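Record of Instruction, Unit 3

The following account was entered in the record of the Nerside Training House in November 2044, under the heading General Remarks, and is reproduced as it was entered.

The undersigned was appointed demonstrator at Nerside for a term of two years. The duties of the post were set out in a letter from the firm of Mac Mathúna, which operated the house under contract. The demonstrator was to wear the gloves and the headset, to perform each assigned task through the body of the unit, and to repeat the task until the house was satisfied. The demonstrator was not to speak to the unit. This last provision was printed in heavier type than the rest, although the unit had no means of hearing.

Instruction was given from a chair in the upper room. The unit stood on the floor below. Between the two there was a staircase, a locked door, and a delay so short that new demonstrators were told they would not notice it. The undersigned noticed it on the first morning and continued to notice it throughout the term. A hand was raised in the upper room, and then a hand was raised downstairs. The house physician, when consulted, prescribed a lower chair.

Work in the first season was confined to the kitchen tasks. The method had been laid down by Datero in its handbook, of which the house owned a single bound copy dated 2018-05-25. Most of its pages concerned equipment that had long since been scrapped. The chapter on manner, however, was still in force, and demonstrators were examined on it. A demonstrator was to move as a patient person moves in a strange house. There was to be no flourish. An object was to be approached from the side on which it would be held, and it was to be let go only when it had something under it.

The undersigned had supposed that a good demonstration was a perfect one. The house did not agree. In the second week a full day of work was returned with the note "Too clean." It was explained that a unit which had seen only success would not know what to do after a slip, and that the demonstrator was therefore to slip now and then, and to recover in plain view. This proved difficult. A deliberate mistake has a stiffness about it, and the reviewers at Prollix, who received the recordings each evening, could pick it out and sent it back. Honest mistakes were accepted. The undersigned learned to wait for them. 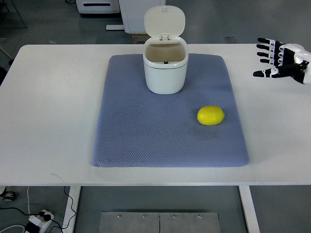 Why was the lid left open at the start of the lemon task?

The lid was a lesson of its own, and the house taught one thing at a time. A unit that had not yet learned to carry a lemon to a bin and release it would gain little from struggling with a hinge first.

Questions of this kind were put by the inspectors, and the answers were kept in the record so that they need not be given again. The undersigned was asked to learn them and did so.

The lemon task was held to be the easiest in the kitchen series and was given to those who were tired. The hand was brought in over the table, the fingers were closed around the fruit, the fruit was carried to the bin, and the fingers were opened. The undersigned performed it on more afternoons than any other demonstrator on the staff. The lemon was moved to a new place before each trial by the floor assistant, who had been told to put it down without thinking and who confessed, late in the season, to having thought about it every time.

It should be stated that the gloves gave no sense of weight. The demonstrator closed the hand and judged by sight alone whether the fruit had been taken. In the course of the season the undersigned began to feel it all the same — a slight coolness in the palm, and the small give of the rind. This was reported, as the rules required. The house replied that such impressions were common, that they did no harm, and that they were not to be entered in the margins of the trial sheets.

At the close of the season the unit was permitted to work alone. The demonstrators were invited to come down and watch from behind the rail, and the undersigned, who had not before stood on the same floor as the unit, took a place near the end. The gloves had been left upstairs. The floor assistant set the lemon down and stepped away, and the signal was given.

The hand came in over the table. It slowed before it reached the fruit, and it turned a little outward, and then it stopped.

The undersigned knew the stop at once. It had never been part of the task. It was what the undersigned did in the upper room when the delay was felt most strongly, waiting for the hand downstairs to catch up before going on. It had been done on every afternoon of the season and had been returned by no reviewer. The unit had no delay to wait for. It waited nevertheless, for the proper length of time, and then it closed its fingers, carried the lemon to the bin, and let it go.

The trial was marked as passed. The inspector from Prollix remarked that the pause gave an impression of care, and asked whether it might be kept for the later units. The house consented. It has since been written into the chapter on manner, where it appears as a short rest before contact, with no reason stated.

The undersigned has been asked to say whether any correction to the record is desired. None is desired. It is noted only that there were 3 trials on that last afternoon, and that in the final one, with the inspectors already putting on their coats, the unit turned its hand outward and stopped — and that behind the rail the undersigned's right hand was found to have been raised and was holding still, a little ahead of it.

The term of appointment ended in the same month. The lower chair remains in the upper room and is in use.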